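Capítulo 9
Como se vota um prémio de cinema

Os prémios de cinema chegam ao público como uma lista de nomes lidos num palco, mas cada lista resulta de um regulamento. Neste capítulo estudamos as regras de votação e o efeito que têm sobre os filmes escolhidos. Usamos como caso principal os prémios Bretodik, atribuídos em janeiro por um colégio de 1,483 votantes, quase todos profissionais do setor.

O colégio divide-se em ramos: montagem, som, fotografia, guarda-roupa e outros. Na primeira volta, cada ramo vota apenas na sua categoria. O ramo de guarda-roupa, por exemplo, avalia tanto trajes de época como peças do dia a dia, embora estas últimas raramente cheguem à fase final.
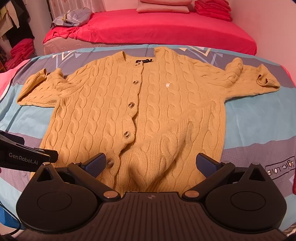 9.1 Da nomeação ao vencedor

Na primeira volta, cada votante ordena 3 títulos. Um ramo pequeno, com cerca de 300 membros, pode nomear um filme com poucas dezenas de primeiras escolhas. Na segunda volta votam todos os ramos em todas as categorias, e o peso dos especialistas diminui.
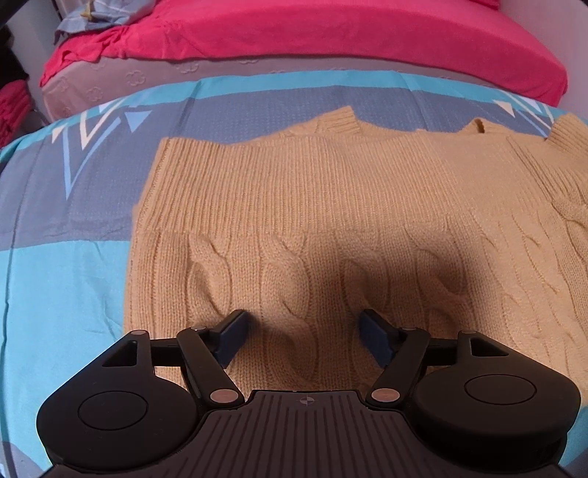

O festival de Vondlow segue o modelo oposto: um júri de 9 pessoas vê todos os filmes e delibera à porta fechada. Os prémios Quan combinam os dois sistemas, com nomeações por ramo e decisão por júri. Na secção 9.2 comparamos os resultados dos três modelos e voltamos ao caso do festival de Cuslow, que mudou de regulamento entre duas edições.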